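Progress report to the Mansour fund, second period
Project: Fisar cell, Womville workshop
Prepared by: Noura Hattar
19/03/2019

You asked for a plain account of whether the two-arm kitchen cell can be kept running by the people who have it now. My answer is a qualified yes for the arms and a no, so far, for everything we put between them.

Maintenance first. The supplier's schedule says to check the finger screws every 200 hours. I don't trust that number. In February we found one backed out at 170 hours, on the right arm, and we have gone to a weekly check on both grippers with a torque driver and a paint mark across each screw head. It takes five minutes an arm. The finger pads are still the originals and I see no case yet for the spare set in the budget. 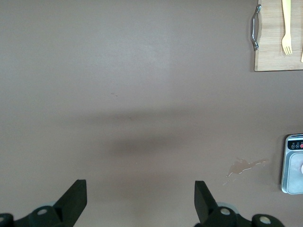

Liquids remain the larger worry. The proposal described the pouring tasks as "low mess," a phrase I would not sign today. A film of anything sticky changes how objects slide, and it finds its way onto the finger tips and then onto the next object. The cleaning routine is now written down: stop both arms, wipe the fingers, wipe the table, re-zero the scale, then log it. Before February the log had no column for cleaning at all, so I can't tell you how much of our earlier lost time was spills and how much was faults. Anyone who quotes you a figure for that is guessing.

The table covering is a compromise. Brown paper is cheap and quick to change, but it wrinkles, and a wrinkle under the scale is enough to spoil a reading. Prollcombe has offered a molded mat. Their sample curled at the corners within a week — I would want to see a better one before we spend anything.

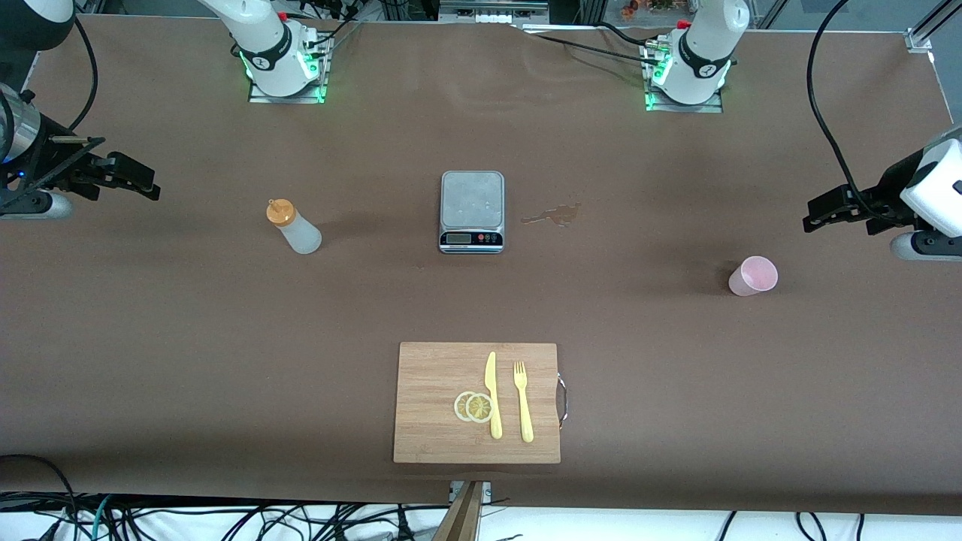
Cabling is the item I would fund next. The runs under the table need to be separated and labeled, and the overhead loops to the wrists need proper strain relief. We have had 218 logged stops since the cell was installed, and the fault codes on a good share of them point to a connector. That isn't proof. Swapping the wrist cables on one arm and leaving the other alone for a month would give us something closer to it, and I have asked to start there.

Grip settings on the soft items are still being adjusted by hand. The squeeze bottle is the hard one. Too much force and it gives, too little and it turns in the fingers. The new settings look better on paper, but I have only one operator's notes to go on and would not report it as solved.

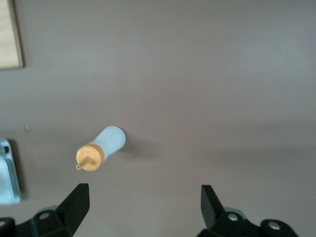 Squeeze bottle on its side between the open fingers and the board, Fisar cell.

Requests for the next period: one set of wrist cables, labels and clamps for the under-table runs, and a second torque driver. The mat and the spare pads can wait.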